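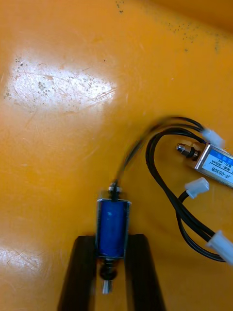
Esasetti Parts Set: README

Last changed Aug 9, 2019

Read the section on known problems before you train anything on this. The set is smaller and narrower than its name suggests, and the claims made for it in the Trokov project proposal (which some of you will have seen) were written before a single episode had been recorded.

What it is

Wrist camera recordings of a two-finger gripper picking up, moving and putting down small electrical parts, driven by a person. The parts are push-pull solenoids with their leads and connectors, wire harnesses in twisted blue and white, and red circuit boards. There are 500 episodes in the raw folder. We would stand behind 410 of them. The rest are kept because somebody may want failures, although they are failures of the operator or the recording software and I doubt a model will learn much from them.

Each episode folder holds the video, the arm and gripper positions, a task line and a result. The result is what the operator typed at the end. It is an opinion, and should be treated as one.

Where the parts end up

In the "place" tasks the target is given in words only. We did not record a target position. If your method needs one you will have to take it from the last gripper opening, and be aware that operators often opened the fingers, disliked what they saw and closed them again. The script last_release.py takes the final opening in the episode. It is a crude rule and I have not found a better one.

Polished metal is the other trouble with these tasks. Bars and frames act as mirrors, and a depth estimate taken from the wrist view should not be trusted near them. Mesatari's depth model was run over a sample and gave surfaces well behind the steel. Those depth files are not in the release. Please don't ask for them.

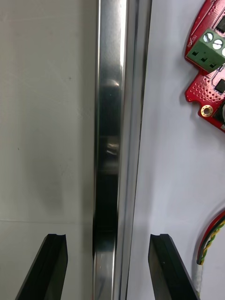
Task lines

Operators chose from a fixed list:

pick up the solenoid
put the solenoid down
pick up the harness
move the harness aside
stop, nothing done

The list was meant to grow and never did. "Move the harness aside" covers everything from a neat lift to a shove, and two operators given the same video would not agree on which it was. Of the episodes we stand behind, 258 are solenoid tasks, so any overall success rate you report on this set is mostly a solenoid score. Report the two kinds of part separately.

The harnesses are the more interesting half, if you want my view. A solenoid has a metal frame with flat sides and can be squeezed. A harness has loops, taped sections, connectors on the ends of loose wire, and no obvious place to hold it. Operators tended to go for the tape. Whether a model trained on this learns "grip the tape" or "grip the dark bit in the middle" is a fair thing to wonder, and nothing in the set lets you tell one from the other. 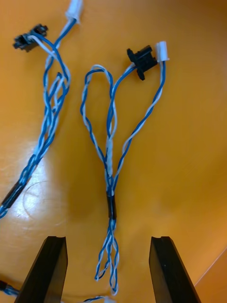

Can I use the harness episodes to train a model that untangles wires?

They won't take you that far. The operators were told to lift or move a harness, and none of the task lines asks for two to be separated. Where wires did come apart it was by luck, and the result field doesn't record it.

Known problems

Glare. The orange-yellow surface is glossy and the lamp shows up in it as a white patch. A model can use that patch to work out where it is, which will look like skill until you move the lamp. We suggest masking or shifting brightness in training. Testing under your own lights would be better still.

Trailing leads. The solenoid's wires and its plug come along when it is lifted, and our labels ignore them. An episode counts as a good pick if the body is held, wherever the plug happens to be lying at that moment. 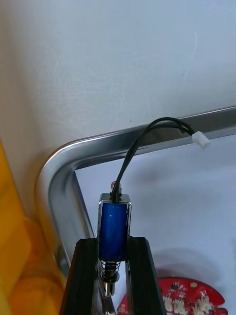 For a real assembly job that rule is far too kind, as a plug resting on a rail is a plug waiting to catch on it. We talked about adding a "leads clear" flag and gave up, since you'd need a second view to fill it in fairly and there isn't one.

Clocks. Video and arm positions come from separate machines. The first 5 episodes have a visible lag between the two – use them for checking your loader and nothing else.

Splits

The train and test lists come from Maldonado, shuffled by episode. I think this was a mistake. Neighbouring episodes share parts, lighting and operator, so the test list is easier than it should be. A split by recording session is in splits/by_session.txt. Scores on it will be lower and you should quote those.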